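Podetora Print Kit: Stretching and Hanging Your Canvas
Section 3. Transferring the drawing with the grid

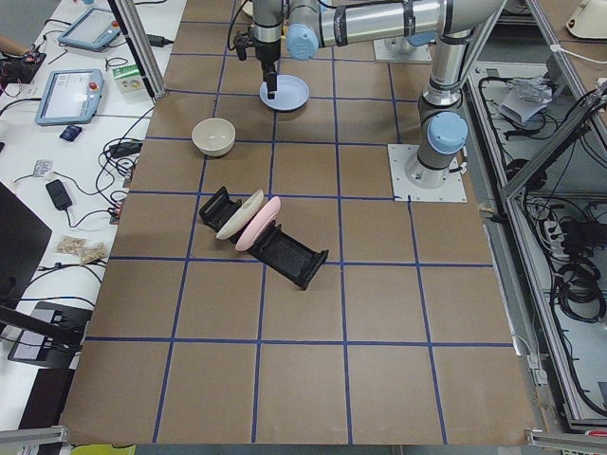 Fig. 3. Table marked in squares with blue tape.

Read this section before you open the paints. The grid helps you to copy your reference photo on the canvas in correct proportion.

1. Put the canvas on a flat surface and wipe it with a dry cloth.
2. Draw light pencil lines over the canvas, from left to right and from top to bottom. Use a hard pencil.
3. Draw the same number of squares on the reference photo. The squares must not be longer in one direction.
4. Start from the top left square and copy only the main outlines. Leave small details for Section 4.
5. Compare the drawing with the photo from a distance of 2 metres.
6. Remove the grid lines with the soft eraser Eva, supplied in the kit.

Note: If the canvas has other proportions than the photo, cut the photo first. Do not stretch the squares.

Caution: Do not press the pencil strongly. Deep lines stay visible under thin paint.

Caution: Wait 31 minutes after the Irmont primer before you draw on it.

Text revised by Khanyisile Molefe, Dec 3, 2022.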